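**Edico asks schools to slow down on math memory tricks**

CILDEN, April. Edico, the publisher of the Sang math workbooks, is taking most of its memory aids out of the next edition. The company says it has sold rhymes and catchy sentences to schools for years and has little to show that they teach anyone math.

The new workbooks keep 4 memory aids. The rest, including the order-of-operations sentence that most students can recite in their sleep, move to a short appendix. In their place come 100 extra problems on fractions, signs and parentheses.

"We looked for proof that the sentences helped," said Mutua Mrema of Edico. "What we found was a lot of teachers saying kids liked them. Kids like recess too."

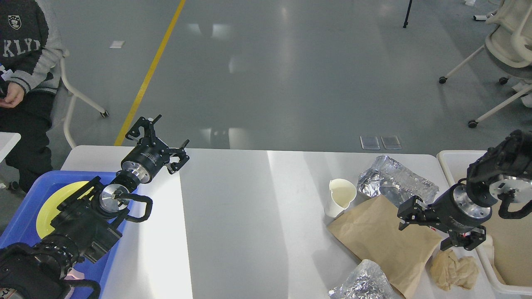
Mutua Kinyua, who was sent an early copy, wrote back that a student who has forgotten the rule still needs something to grab during a test, and that Edico should be careful about taking it away before the new problems have proved themselves. The company agrees that this is a fair complaint. It has no test scores for the new edition and will not claim any.

The order of operations shows the trouble well. Many students learn that multiplication comes before division because the M comes before the D. Given 20 ÷ 4 × 5, they multiply first and get 1. Working left to right gives 25. The sentence was remembered perfectly and the answer is still wrong.

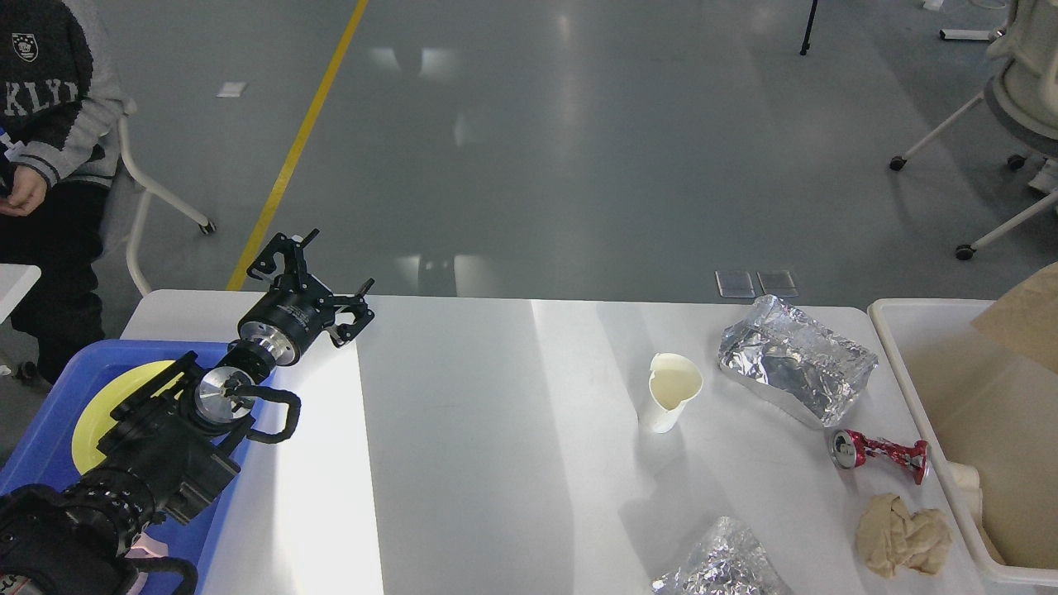
Mrema told a teachers' meeting on Wednesday that the same slip turns up with addition and subtraction, and that a longer sentence would only give students more letters to misread. One teacher asked whether the extra practice would be any less dull than the old kind. Mrema said probably not.

Edico is printing 3000 copies for the first run. Schools using the Avport online homework pages can keep the old lessons next to the new ones for the full school year, and Edico suggests they do so before throwing anything out.
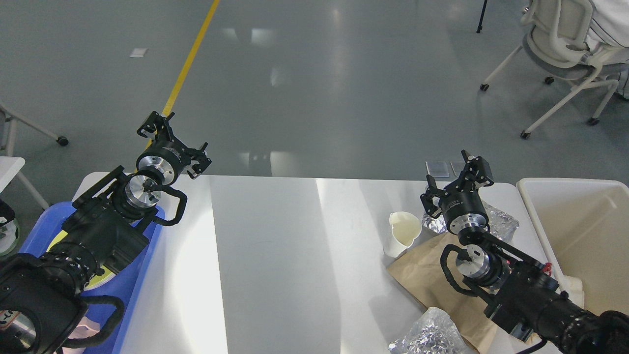
Does a school have to buy the new edition to use the added problems?

They can be copied free of charge for classroom use, and the answer key comes with them.

Sample pages are available from the Edico office in Cilden. Teachers who try them and see no difference are asked to write in and say so.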